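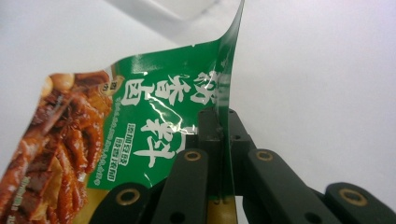

*One of my braised snack pouches, with the green panel and the big white lettering.*

I buy way too many of these. The spicy braised kind, mostly, the ones with the shiny reddish-brown meat on the front that makes me hungry just standing in the store. And for years they lived in a heap at the bottom of the pantry, sliding all over each other, so I'd find one in December that I'd bought for a summer road trip. Film pouches are slippery little things!

So this is how I keep them now.

**Stand them up.** Get a narrow bin and file the pouches like old record albums, with the printed side facing you. I can't read most of the lettering on mine, so I go by color and the food photo. If the front is too crinkly to make out, smooth it flat with your palm before it goes in the bin.

**Write the date on tape.** Marker rubs right off glossy film (ask me about my countertop). A strip of painter's tape across the back takes pen just fine. Month and year is plenty.

**Don't fold the top corner down hard.** I used to crease mine to make them fit, and one of them leaked marinade all over a box of crackers. Get a taller bin.

**Once it's open, it's fridge food.** I move whatever's left into a lidded container and eat it within 2 days, or whatever the package says if that's sooner. Clips are for chips.

## And then the wall

My bins got full, of course, so next I started eyeing the wall.

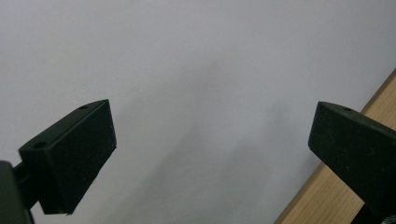 Photo credit: Malsha Navaratnam

Plain pale paint, nothing hanging on it, and I'd love a shallow ledge there for the pouches we eat most. Dimas says I should just eat fewer snacks, but he's not writing this page.

If you're going to do the same, wipe the wall first with a barely damp cloth and let it dry overnight. Smooth matte paint shows every rub mark, so go easy and try a low corner before you scrub anything. Then tape up a strip of cardboard where the ledge would go and live with it for a week. I had mine too high the first time and kept bumping it with my elbow. Check for studs, too, and use real anchors if you don't find one. My cousin Sigrun swears by the sticky strips, and hers have come down twice.

Budget for the whole thing is $65, bins included. I'll add the ledge measurements once I've quit moving the cardboard.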